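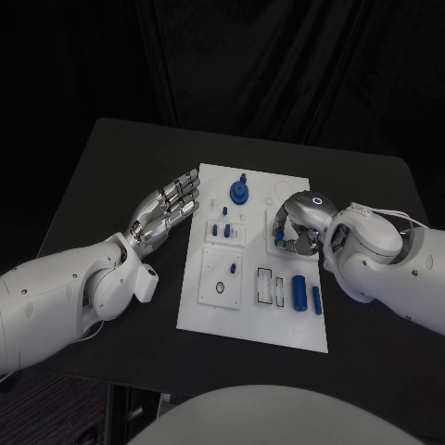 From: Tibor Szénási
To: drapes list
Date: Sun 1 August
Subject: Re: Black drapes going gray at the folds

Nuno Cunha wrote:

> We have a set of black drapes at Clondano that went up in May and I am
> not happy with them. Straight on they look fine. From the side every
> fold has a gray line down it, and with the work lights on it is worse.
> The fabric is the lighter of the two that Betard sells. The track is
> Misomska, bought as 900 cm and cut down to 836 to fit between the walls.
>
> Three questions. Is the gray dust, wear, or just how this cloth takes
> the light? Would more fullness help or make it worse? And has anybody
> had flame-treated cloth washed without losing the treatment? Patrício
> quoted me 185 for the whole set but could not tell me what happens to
> the certificate afterward.
>
> Nuno

Nuno,

I'll take these in order.

The gray is probably light on the cloth. Smooth black cloth has a little shine to it, and the shine shows on the parts of a fold that turn toward the lamp. You can check this in a minute. Stand where the line looks worst and have somebody switch off the work lights one at a time. If the line moves or goes away when a lamp goes off, it is shine. If it stays put under every lamp, get a strip of wide tape and press it on the fold. Dust and lint will come off on the tape. If the tape comes away clean and the line is still there, then the dye has faded or rubbed, and no cleaning is going to bring it back.

On ours it was mostly shine with some lint on top. A soft brush worked downward took care of the lint. Don't use a stiff brush and don't go up and down, because that raises the surface unevenly and you will see every stroke. 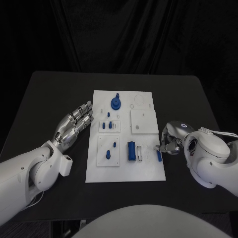 Black curtain in long folds behind the table.

Fullness. I would not add any until you have looked at the lamps. More fullness gives you deeper folds, and deep folds have a dark inside, which reads well from the front. They also have more edge facing sideways, and that is where your trouble is. We went the other way in the small room and hung the same cloth nearly flat. It got rid of most of the lines but it showed every crease from the packing bag, and we spent an afternoon with a steamer. Flat cloth also shows a bad seam. If your seams are good, try it on one section before you do the rest. Let the weight do some of the work too: leave the panel up overnight with the bottom hanging free before you judge it.

If you do steam, steam from the back and keep the head moving. Try a bottom corner first. Some treatments leave a white bloom when they get wet, and a corner behind the table is a better place to find that out than the middle of the wall.

Now the washing. Your certificate should say how the cloth was treated. If the fiber itself is flame resistant, it will normally stand up to cleaning within whatever limit the mill gives. If the treatment was put on afterward as a dip or a spray, assume water takes it out and that you will need to have it treated and tested again. Dry cleaning is easier on some of the dips, but there is usually a set number of cleanings and then you are back to the same place. I can't tell you which one you have from the color or the feel. Call Betard with the batch number, which should be on a label sewn into the top hem at one end. If there's no label, ask them for a written answer anyway and keep it with the certificate.

I would not pay 185 until you have that answer. If retreatment is needed, ask Patrício to quote for the cleaning and the retreatment together, and ask who signs the new paper. The person who inspects your building is the one who has to accept it, so a call there first is worth the time.
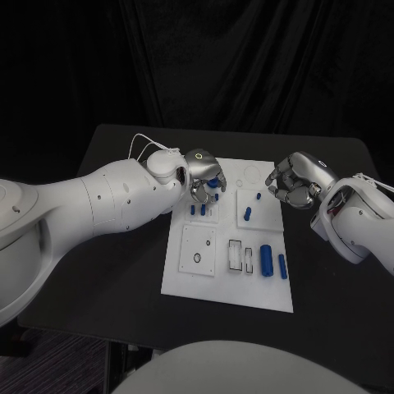 Soft folds, with faint highlights down to the back of the table.

A couple of other things while I am on the subject. You cut the Misomska track down – did you deburr the cut end? A rough end will catch the first carrier each time you open the drape, and the pull goes straight into the heading tape. A few strokes with a file are enough. Check the end stop too. It is held by one small screw and ours worked loose.

For storage, we quit folding. The panels go on a cardboard tube with the face in, and the tube goes in a cotton bag. Plastic bags held damp and gave us a smell that took weeks to air out. If you have to fold, change where the folds fall every time.

I still have the end of a roll of the heavier Betard cloth, long enough for a fair test next to yours. I can mail a piece if you send me your address off list. Hang it beside one of your panels under the same lamps and you will know in a day if the heavier cloth is worth the money.

Did anybody else on here buy the lighter one? I would like to know how it looks after a couple of years.

Tibor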